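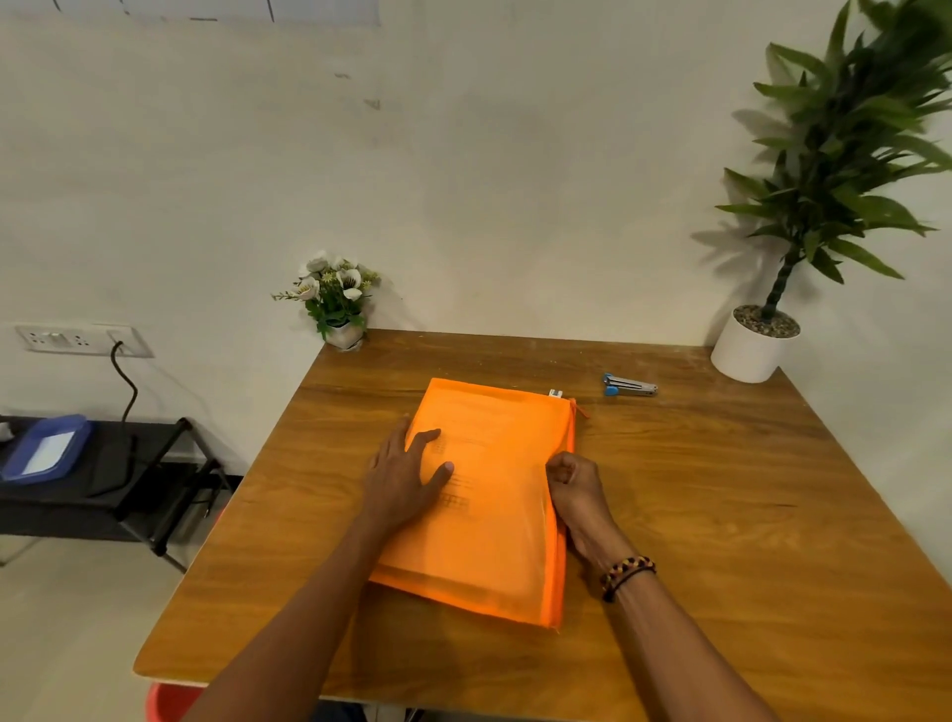 Before I started on this story I thought teaching a robot to tidy a desk meant writing down some very patient instructions. Step one, find the thing. Step two, pick up the thing. Bindu Shetty laughed at me for quite a while about that, and then she sent me to sit at a table and do office chores until my shoulders hurt. You do a small job with both hands, you stop, you do it again a bit differently, and every go is saved as an example for the machine to learn from. A zippered pouch is one of the harder ones, as it happens. You can see the papers faintly through the orange cover, lines of print and a little grid of a table, and the best way to shift it seems to be one hand flat on top while the other curls around the side. I'd never once thought about how I pick up a pouch. Now I can't stop.

Bindu runs the collecting side at Clinard, a small outfit that rents two floors above a tile showroom. The learning system itself is called Prundness (she didn't choose the name and would like that on the record). It has no list of rules for what a stapler is or where a pencil case ought to go. It has examples, heaps of them, and it tries to work out from those what a pair of hands should do next.

When the project began in February, the team had 50 recordings of the pouch job and thought that was a decent start. Prundness learned to slide the pouch beautifully, as long as the pouch was in the same spot, facing the same way, on the same table. Turn it a little and the thing reached for thin air! So they went back and did it all over again with the pouch crooked, the pouch upside down, the pouch stuffed full, the pouch hanging off the edge. By the time I visited they were up to 374, and Bindu was hoping for 400 by the end of the week.

My own examples were a mixed bag. I'm left-handed, and everyone got quite excited about that, as nearly all the earlier people weren't. I also fidget. I pat things. I line up corners that don't need lining up, and I apparently hum. The humming doesn't matter but the patting does, because the system can't tell a nervous habit from part of the job. Somebody on the first crew used to tap the table twice before every pick-up, and for weeks Prundness hovered and dipped before it would touch anything. They had to go through almost 300 recordings and trim the taps out by hand.

I asked whether they shouldn't just train people to be neater. Bindu pulled a face. "We tried that. Everybody went stiff as a board and it all looked the same. I want you to do it the way you'd do it at home — just without the tapping."

The next job on the list is zips, and she's dreading it. A zip needs one hand to hold still while the other pulls, and the holding hand is forever moving to help without being asked. Mine certainly did. I had eleven goes and she kept four, then she handed me a cup of tea and a plastic sleeve full of receipts and told me to get on with it.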